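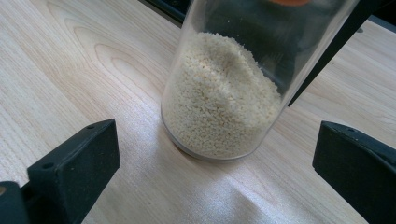
Perception and Control Software: Minutes

Date: 2023-10-24
Chair: Kaede Hosoda
Present: perception, control and tooling leads; Donholm integration (by phone)
Apologies: Landbridge

1. Minutes of the last meeting

Accepted with one correction. Under "Planner timeouts" the value should read as the per-segment limit, with no limit set on the full path. The wiki page has the same error. Tooling to fix.

2. Transparent containers

Perception presented results on clear cylinders with granular contents. The segmentation model finds the granules reliably and treats the clear wall above them as background. The resulting mask stops at the fill line. On a container filled to around half its height, the grasp proposal is then computed for an object half as tall as the real one, and the approach path is planned through the part that was not segmented.

The uneven top of the heap adds a second error. Where the grains lean against the far wall, the fitted cylinder axis tilts toward the high side. Control noted that the tilt is passed on to the wrist target without any check.

Options discussed:

(a) Fit the cylinder from the base rim and the side highlights, and use the granule mask only for the fill estimate. Perception prefers this. The base rim is usually visible against a light table. The highlights move with the lighting and cannot be relied on alone.

(b) Take the height from the object list. Control prefers this as a short-term measure. Tooling objected that the list is maintained by hand and two entries are already known to be wrong.

(c) Retrain with full-outline labels on the existing recordings. This requires relabeling 212 episodes. No estimate of the labor was available.

Agreed: (a) to be built on a branch, with (b) behind a flag until it is merged. (c) deferred. The axis tilt will be clamped in the wrist target regardless of which option is active.

3. False surfaces on light wood

The table plane fit is stable. The obstacle layer is not. Bright patches on the tabletop are returned as low raised regions, and strong grain patterns sometimes produce edges that the contour step joins to the base of the object. Perception showed that raising the edge threshold removes the grain lines but also loses the base rim needed for item 2(a).

Control asked whether the obstacle layer could ignore anything below finger clearance. Perception replied that this would also hide thin lids and trays. Donholm stated that their cells use trays and that they would not accept the change as a default.

Agreed: threshold left as is. Perception to test a color-constancy step ahead of the edge detector and report the cost per image.

4. Gripper self-mask

The static mask covers the fingers in the open position only. When the opening changes, finger pixels leak into the object mask at the lower corners. Control can publish the finger opening with each image, so the mask can be generated from the geometry. The mounting holes are small enough to ignore.

Tooling pointed out that the opening and the image are stamped by different clocks. The offset was measured at over 7 ms on one rig and has not been measured on the others.

Agreed: control to publish the opening. Tooling to measure the offset on every rig before the generated mask is enabled.

5. Drodeck viewer

The viewer now plays images, masks and planned paths on one timeline. Known fault: scrubbing backward leaves the previous mask on screen until the next keyframe. Perception asked for the fitted cylinder axis to be drawn as well. Accepted, low priority.

The Zheng export format was raised again. The current exporter drops the confidence channel without a warning. It was agreed that it should stop with an error when the channel is present and cannot be written. Full support for the channel was not agreed.

6. Actions

Perception: branch for 2(a); color-constancy test.
Control: height flag for 2(b); tilt clamp; publish finger opening.
Tooling: clock offset on every rig; exporter error; correct the planner page; review object list entries.
Hosoda: ask Landbridge whether their March recordings include clear containers, and under what license they can be used.

7. Other business

Donholm asked for release notes to list changed default parameters separately from new ones. Agreed, starting with the next release.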